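Subject: Re: [breakfast-table] Keeping waffles crisp for a crowd
From: Nele Schwerdtfeger
To: breakfast-table list

Hi all,

Ghada, thank you for asking this, because I have been dying to talk waffles on this list and everybody here seems to be a pancake person!

On the subject of crisp waffles, Ghada Karaki wrote:

> I'm down to make breakfast for the Dredlow reunion again in December
> and I want to do waffles this time. Last year at my sister's they went
> limp before the second batch was even out of the iron. I stacked them
> on a plate with foil over the top. Was it the foil? The batter?
> Also, whole or in pieces? There will be kids and also Uncle Ridwan,
> who eats standing up.
>
> I have one round iron, the deep kind, and an oven that runs hot.
> Any recipe welcome, yeast or no yeast.
>
> Ghada

It was the foil. And the stack. A waffle straight off the iron is pouring out steam, and if you put a lid on that you have built yourself a little sauna. Put a wire rack right on the oven shelf, lay the waffles on it in one layer, and leave the oven as low as it will go. Mine says 100 on the dial (Celsius, it's an old Clalten that came over with my mother) and I prop the door open a crack with a wooden spoon. If yours runs hot, prop it wider. They hold beautifully like that for as long as it takes everybody to find a chair.

As for whole or in pieces, pieces, pieces, pieces! I used to serve whole rounds and half of every one came back with a single bite out of it. Now I go for wedges. You get a bit of the curved rim on each one, and the rim is the best part, all toasty and a little rough, and the pockets in the middle are still there to catch the syrup. A wedge also fits in a hand, so Ridwan can wander off with his.

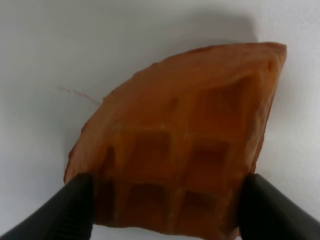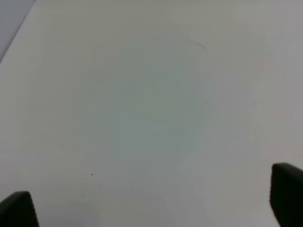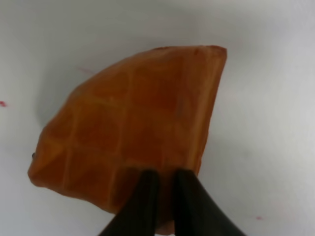
Waffle wedges, first and third

Cut or tear? I go back and forth. Cutting along the ridges with a bread knife gives you tidy sides, and tearing gives you those craggy bits that I will happily stand at the counter and eat before anybody else gets up. Kitchen scissors are very good too, especially with a deep iron like yours where a knife tends to squash the pockets flat. Whichever you do, wait a couple of minutes first. Cut them right off the iron and the insides go gummy.

Now the batter. I'm a yeast convert, and I owe it all to Abílio Bragança, who posted his overnight recipe here a long time ago under the heading "bread you can pour." I've fiddled with it since, but the bones are his:

2 cups flour
2 eggs
2 cups milk, warmed
1 stick of butter, melted and cooled a bit
a teaspoon of instant yeast
a spoonful of sugar
a good pinch of salt

Whisk everything except the eggs the night before, in a bowl much bigger than you think you need (I have cleaned this batter off the refrigerator shelf, the shelf under it, and a cabbage). Let it sit out until it starts bubbling, then cover it and put it in the fridge. In the morning beat in the eggs. It'll collapse and look thin and sad and you'll be sure you ruined it. You didn't. Get the iron really hot, and don't open it while it's still steaming hard.

For color, I like them well past blond, a proper warm orange-brown. Pale waffles are the other big reason for limp waffles, I think. If the dial on your iron goes up to 6, try 5 and be brave.

Toppings: I know we had the great syrup debate already and I'm not reopening it, except to say that Aiman Majimbun's stewed plums with a little cardamom are the best thing that has ever happened to my breakfast. Aiman, if you're reading, would you post it again? My printout has gotten so sticky I can't make out how much sugar.

Leftovers, if you have any, freeze really well as wedges. Lay them flat on a tray first so they don't weld themselves together, then bag them up. They go straight into the toaster from frozen. Wide slots are a help here, and watch the pointy ends, they catch.

Ghada, do a trial run with half the batter before the big morning, partly to learn your oven and partly for the fun of having waffles on an ordinary night. And tell us how it goes! I'd love to hear what the kids put on theirs.

Nele
(in Flitow, with flour on the keyboard)

P.S. Does anybody still have the buckwheat version that went around last winter? I'd like to try it with the overnight method and I've lost the message.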